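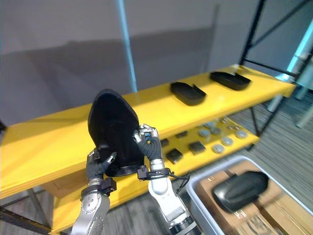

4.2 Handling the shells with both hands

We came to the Kurex kit with a fairly modest wish, and it may help the reader if we say what that wish was before we get to the results. Fosard sells the kit as a complete package for light assembly and sorting, with two arms, two gloved hands, the control software and a year of support, and the sales material spends most of its pages on small, tidy parts. Our partners at the Lelldale workshop had plenty of those, but what they really wanted to know was whether the same hands could cope with the larger molded shells, the ones that are curved nearly everywhere and offer very few good places to hold on to.

Over the October trial period we logged 1014 pick attempts, of which 468 involved a shell and the remainder small parts. Figure 4 shows a shell held nearly upright between the two hands, toe end up, which is the pose we settled on for inspection after a good deal of trial and error (and some patient advice from Faisal Rajput, who had set up an earlier version of the kit for the Cullinane study). In this pose the left hand is asked mainly to press and steady, while the right hand does the gripping. We had first tried an even share of the load, as the manual suggests, and found that the shell tended to turn slowly between the palms whenever the two arms disagreed by even a little.

Of the shell attempts, 204 used the even grip and the rest used the uneven one. We did not assign the two grips at random, and the operators were certainly more practiced by the time they reached the second, so we would ask the reader to treat our preference for it as a working opinion. All the same, everyone who ran the station asked to keep it, and we have kept it.

The gloves deserve a kind word. We had expected to replace them often, and got through the whole period on the pair that came in the box. The wrist cabling pleased us less. On the right arm it has to be dressed with some care before a session, or it drags when the wrist rolls outward, and the manual gives the matter one short line. Setting up the station took almost 25 minutes on a typical morning, a good part of it spent on that cable. Fosard has told us that a different strap is planned for the next release, and we would be glad to try it. Small parts, which are a gentler test of the hands, are taken up in Section 4.3.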